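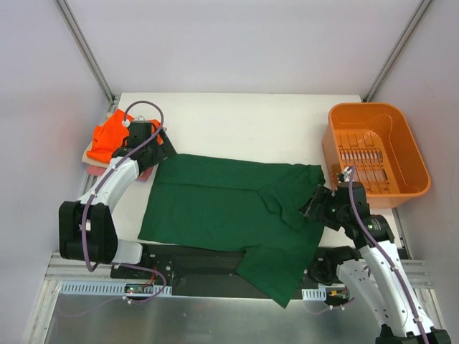
How Does a Robot Learn to Fold a Shirt?

A page for young visitors of the Lerkora open day

Every April the Lerkora workshop opens its doors to children and their families. The first hall is loud and has a big machine from 1975, which still cuts metal. The second hall is quiet. There you meet Benow, and Benow folds laundry.

Benow is a robot with two arms and no legs. It does not need legs, for its work comes to it on a table. Each arm has joints, like your shoulder, your elbow and your wrist. At the end of each arm is a gripper with two fingers. You have ten fingers, so you are already richer than Benow!

Why is folding so difficult?

Take a wooden block and put it on the floor. If you look away and look back, the block has the same shape. Now drop a T-shirt on the floor. Drop it again. The shirt has a new shape every time, and sometimes a sleeve hides under the rest. For you this is no problem. You have touched clothes since you were a baby, and your hands know what cloth does.

A robot has to find out many things first. Where is the neck? Which part is a sleeve? Is this line the edge of the shirt, or is it only a wrinkle? When it has an answer, it must choose a good place to pinch. If it pinches too deep, it takes two layers when it wanted one.

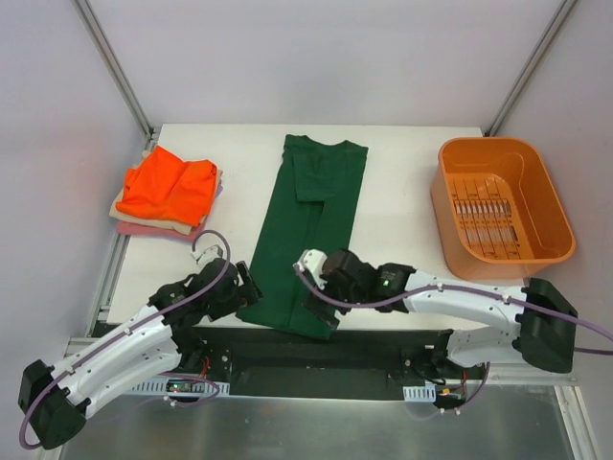 Two arms can share the work. One can hold the cloth while the other pulls, and you do the same at home when you make a long fold. But the arms must also be polite to each other - they stand close together, and they should never bump.

Who teaches the robot?

People do. At Lerkora a person guides the arms through the whole job, and the computer remembers each movement. Then the person does it again, with the shirt lying in another way. For Benow's first folding lesson the team made 1002 of these examples. After that the computer looked for what they have in common. This program is called Han.

What you can try on your visit

At the Prinness table, next to the robot hall, you can be the robot. You get two kitchen tongs and one T-shirt. You may touch the shirt only with the tongs. The best time last year was 80 seconds, and the slowest folder needed 180 seconds and laughed the whole time.

Please stay behind the yellow line when the arms are moving. Questions are welcome, also strange ones. The next folding show starts at 2 p.m., and the tongs are free all afternoon.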